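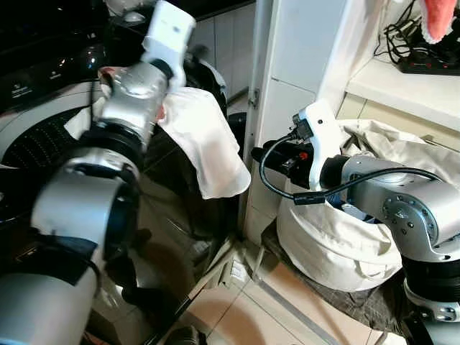

Plerus front loader in black: three months in

October 3, 2020

I bought this machine in July, after the old white one had started walking across the floor on spin. I wasn't looking for a black one. I think black appliances are mostly a way of charging you more for the same box, and I went into the shop meaning to come out with the plainest thing they had. The plainest thing they had was out of stock until the autumn, we were down to the last of the towels, and so I own a glossy black Plerus with silver trim. I've now had long enough with it to say what I think, and what I think is mixed.

The price first. I paid 300 pounds, delivered, with the old one taken away. That is cheap for a new machine of this size and I have tried to keep it in mind while writing the rest. If it had cost me 700, which is what the shop wanted for the Cirkdale standing next to it, this would be a much shorter and ruder review.

The finish

The brochure calls it "deep gloss". Gloss it certainly has. Ours is in a room with pale wall tiles and a tall white cupboard beside it, and the machine picks up every bit of light going and throws it back in streaks. You see yourself in the door when you bend down to load it, which I could do without first thing in the morning.

The trouble with a shiny black surface in a room where you handle laundry is lint. White fluff that you would never have noticed on a white machine sits on this one like snow on a car. Pull a pale towel past the front and it leaves its mark. I wiped it down every day for the first fortnight. Now I do it when people are coming. A damp microfibre cloth works, followed by a dry one, because if you leave it at damp you get smears that are worse than the fluff. Washing powder is another nuisance. A few grains dropped on the top and then brushed off with a sleeve have left fine scratches on mine already, only visible from one angle, but I know where the angle is.

The silver trim is better. It doesn't show much and it has stayed on, which I mention because the trim on my sister's machine (different make) came away in her hand.

The control panel

This is where I lose patience. The panel is black, and the labels on it are white and tiny. I don't mean small. I have reading glasses, and I need them plus the overhead light plus a certain amount of crouching to tell one programme from the next. Whoever designed it had either very good eyes or a very large drawing of it on a screen. There was plenty of room on that panel for bigger lettering. They have used the space for more panel.

After a couple of weeks you learn the positions by heart, and then it matters less. But anyone else who comes to use it is stuck. My mother stayed with us in August and gave up after one go, having put a cardigan through something that took most of the afternoon. I have since put a dot of nail varnish next to the two programmes we use. It looks awful and it works.

The knob I do like. It is round, dark and shiny like everything else, but it turns with a proper click and it stops where you leave it. I had a touch panel in a rented flat once and I wouldn't go back to one for free.

The drum and the door

The drum is the usual perforated metal and I have no quarrel with it. Nothing has snagged. I ran my hand round the inside when it arrived, as I'd been told to do years ago by a man who repaired them, and couldn't find a rough edge. A hairgrip has gone through since without getting wedged in a hole, more luck than design I expect.

Capacity is the figure I trust least on any machine. The number on the sticker seems to be worked out by someone standing on the washing. In practice I get a double duvet cover, the bottom sheet and pillowcases in together and they come out clean. Add a bath towel and the whole lot comes out in one rope with the pillowcases swallowed inside the duvet cover. All front loaders do this to some extent. This one does it more than my old one did, and I do up the buttons on the cover before it goes in, so don't write and tell me to.

The door opens wide enough, though you need to think about what's next to it. Our cupboard is hinged on the side nearest the machine, and it took me an embarrassing number of knocks before I learned to shut one before opening the other. Measure for that. I measured the gap for the machine twice and never thought about the doors at all.

The rubber seal holds water in the fold at the bottom after every wash. I dry it with an old flannel and leave the door ajar. If you don't, it smells within a few days, and the booklet's advice to run an empty hot wash once a month strikes me as a way of making you pay for their fold.

Does it wash?

Yes, on the whole. I was expecting worse. Everyday things come out fine on the ordinary cotton programme. White cottons have stayed white. Tea towels with tomato on them needed a soak beforehand, but they always have, in every machine I've owned.

The quick wash is a rinse with ideas above its station. It's all right for a shirt worn for an hour. I put gym things through it twice and ended up doing them again both times, so it saved me nothing at all.

Rinsing could be better. If I use the amount of powder the packet recommends, dark clothes come out with faint pale marks along the seams. I've cut it down by a third and that has mostly sorted it. Liquid doesn't leave marks but seems to gum up the drawer, so choose your annoyance.

Spin is good, and noisy. I live in a house with a solid floor and it stays put. I wouldn't want to be underneath it in a flat. At full speed there's a rising whine that you can hear in the next room with the door closed, and the telly goes up a couple of notches until it's over. Sheets come out dry enough to go straight on the airer without dripping, so I put up with it.

At the end it plays a tune. I have been through the booklet and I can't find a way to turn it off.

The booklet

Printed on thin paper in a great many languages, with the English pages in the middle where the staples are. The drawings are of a different model with the drawer on the other side. The filter is explained in one sentence and a picture of a hand. I found the flap by feel. Put a shallow tray down before you open it, and a towel under the tray.

What I bought to go with it

Against my better judgement I bought the Skulholm airer at the same time. It's fine. It folds flat and the legs lock. I won't say more about it than that, as there's only so much to say about an airer.

The Muriithi anti-vibration feet, on the other hand, I'd call a waste of money. They are four rubber cups that go under the machine. With them in, it sounded exactly the same and stood higher, so that the top no longer lined up with anything. I took them out again and they're in a drawer. Level the machine properly with its own feet and a spirit level and you've done all those cups can do.

I was also offered a longer guarantee at the till, on the grounds that the motor is "tested for 2,000 washes". I asked what happened at the end of the test and the young man didn't know. I didn't take the guarantee. You may feel differently.

Would I buy it again?

In white, possibly. I can't see a reason to have it in this finish unless you enjoy polishing, and I'd want to know first whether the white version has the same minute lettering on the panel. The washing itself is decent for the money and the spin is better than decent. Everything that irritates me is on the outside, where I have to look at it, and in the tune.

Three stars out of five. I took one off for the labels and one for the lint. If it's still going in a few years without a new pump or bearings I'll come back and give it a fourth, but I've bought enough cheap machines not to promise anything at three months.

One last thing for anyone having it delivered: check that the transit bolts are out before the men leave. Ours said they'd done it and there was one still in at the back. The bag for the bolts is taped inside the drum, so have a look in there before the first wash as well.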